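The drawer of cords, finally

Quick one today, dinner is in the oven and I said I'd post before the weekend.

So the drawer. Anyone who has been to our place knows the drawer. Second one down in the hall dresser, the one you have to pull with both hands and then a charger comes out with it and whacks you on the knee. We moved in May and I packed it by tipping the whole thing into a box, taped it shut, wrote MISC on top. Great system. Then tipped the box back into the same drawer at this end.

Sunday I dumped it all on the bed. 157 things. I counted becuase Eirini bet me it was under 100 and there was a lemon cake riding on it. (She paid up. Very good cake.)

What was in there – phone chargers for phones we don't own. A doorbell transformer. The foot of a lamp. Three remotes, one of them for the TV at the old apartment, sorry to whoever lives there now. Extension cords in one big knot that took me a whole podcast to get apart. Batteries rolling around everywhere, dead or alive, who knows.

Rules I made up as I went: if I can't say what it plugs into, out. Two of any kind of cable, no more. Anything with a crack or a bare bit of wire, straight into the recycling bag, no discussion.
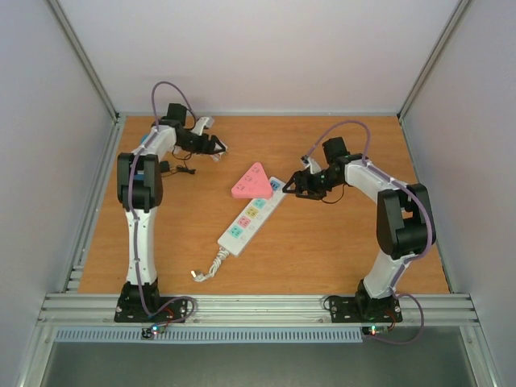
Power strips and adapters got their own pile, and that pile was the hard one. They're big, they're awkward, they never stack, and you always need one the day after you toss it. I'd been keeping ours wrapped up with everything else, so every time I wanted one I pulled out six other things. Now they go together in one flat box with a lid. A white strip and a little pink triangular adapter like those two in the middle of the board are exactly the kind of pair I mean – the strip goes in flat along the side, the adapter fits in the corner gap, done. I like the pink, by the way. Mine are all white and I can't find them against a white baseboard.

The boxes are the Duvby ones, I got the small size and should of measured first. Drawer is 60 cm deep inside, and the lids catch at the back if you push them all the way. Braulio says turn them sideways. Braulio was right, annoyingly.

Labels: masking tape and a marker. I had a label maker. It was in the drawer. It needs a cable I had already thrown out.

Still to do – the box of old lightbulbs, the bag of keys, and whatever is going on under the sink. Also the recycling bag is sitting by the front door and has been since Sunday, so if anybody is driving out toward Flimley this week and has room in the trunk, text me.

OK timer's going. More when I get to the sink.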